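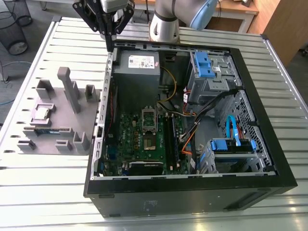 Desktop tower with the side panel off, on a slatted worktable.

Web Projects for Clients
Handout 4: Getting the content out of the client
Laurinda Morais

Read this before the workshop. Bring your Konstantinidis brief, with the changes from last time marked on it. If you have lost it, Fotis Psarras has spares and will let you know how he feels about giving you one.

Where we are

By now you have a signed proposal, a site map and a design direction the client has called "clean." You also have a home page full of Latin. The project feels half done. It is the stage at which most small website projects stop moving, and they can stay stopped for a very long time.

What's missing is the content: the words, the photos, the prices, the opening hours, the name of the person who replaced Steve. The proposal says "content to be supplied by client." Look at that sentence again. It has no date in it, no format, no list and no person. The client read it as "they'll ask me if they need something." You wrote it as "not my problem." You were both wrong and you both signed it.

The Jarside project

Some of you have heard this one. Jarside sells preserving supplies to home cooks, and they came to me for a new site with an online shop. Design took 14 working days and everyone was pleased. I then asked for "the product content" and went to lunch.

What arrived over the following months:

A spreadsheet of 500 products with no descriptions.
A second spreadsheet, with descriptions, whose product codes didn't match the first.
A printed catalog, by mail, with sticky notes on it.
The company history, 3,000 words, starting with a grandfather.
The logo, pasted into a word processor file.
An email saying "see attached" with nothing attached. (I replied. The reply to my reply was the same email.)

None of these people were lazy or difficult. They were running a business, and I had handed them a second job with no job description. I sent polite reminders, which they politely filed. The site launched in April of the following year, and the company history is still on it in full.

What counts as content

Students tend to write down "text and images" and move on. The working list is longer. Go through it with the client out loud, at a table if you can.

Page text, including the dull pages: shipping, returns, privacy, accessibility.
Photos, plus proof that somebody has permission to use them.
Logo files in a vector format. You will be told these don't exist. Ask who painted the sign on the van.
Product data, if there's a shop: code, name, price, size, weight, stock, tax treatment.
Staff names and job titles, spelled by the staff.
Text for forms and the messages after them. What does the visitor read after pressing Send?
Automatic emails: order received, order shipped, password reset.
Logins for the domain, the hosting, the old site, the analytics and the mailing list.
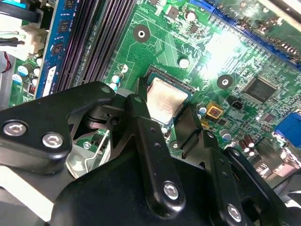
The last item deserves its own paragraph. Ask for the logins in the first week, and try them the same day. The domain is quite often registered to a nephew, a former partner, or an agency that closed. Getting it back can take longer than building the site, and the client will be surprised to learn that their web address isn't kept in the building with everything else.

The content sheet

Make one shared sheet per project. One row for every page or template, and these columns:

Page name, matching the site map exactly
What's needed
Suggested length
Who is writing it (a person's name; "the team" is not a person)
Who approves it
Due date
Status: waiting, draft, approved, on the site

Keep to those four statuses. I once let a client add "nearly" and within a week every row on the sheet was nearly.

Suggested length matters more than it looks. Give people a blank page and they'll send you either one sentence or their life story. Give them "two short paragraphs, who you help and how they get in touch" and you'll usually get something you can edit before your coffee goes cold.

The question method

For clients who can't write, or say they can't, stop asking for text and ask questions. Set aside an hour, call them, record it with their permission, and write the draft yourself. Ten good questions will fill most of a small site. Some that have earned their place on my list:

What do people ask you on the phone every single day?
What do customers get wrong about you before they buy?
Who should not hire you?
What happens after somebody says yes? Walk me through the first week.
What do you do that your competitors complain about?

Send the draft back and ask them to correct it. People who can't face an empty page will cheerfully rip into a full one, and the corrections are often the best writing on the site. Charge for this. It goes in the proposal as its own line, with its own price, and if the client strikes it out you've at least had the conversation.
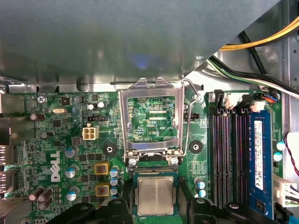

Dates and what hangs on them

A due date that nothing depends on is a decoration. Tie content to the build schedule in the contract. The wording we used on the Zumumel project, which you may borrow:

"The build begins when all items marked Required on the content sheet have reached Approved. If content is more than 10 working days late, the project goes on hold and returns to the schedule at the next open slot. The second payment is due at that point regardless of content status."

Read the last sentence to the client before they sign. Read it in a friendly voice. Zumumel asked what "regardless" meant and I told them, and their content came in early, with file names I could understand. I still think about it.

Placeholder text

Use as little as you can. If you have to use it, make it obviously fake and put a marker in it you can search for. I use XXTK. Never write a funny placeholder. You'll find it charming for an afternoon, and then it goes live on the Our Values page and the client's biggest customer finds it charming too.

For the workshop

Working in pairs, build a content sheet for the Konstantinidis brief (furniture repair, two locations, no shop, a gallery they're very attached to). One of you is the agency. The other is the client and should be busy, pleasant and vague. Swap after half an hour.

Hand in:

The sheet, with every row assigned to a named person
Five interview questions written for this client in particular
Your contract clause on late content, in your own words
One email, under 100 words, chasing a gallery that is two weeks overdue

Fotis marks the emails. He takes points off for "just checking in" and for "gentle reminder," and he has been known to write "how gentle?" in the margin.

Late work goes on hold and returns to the marking schedule at the next open slot.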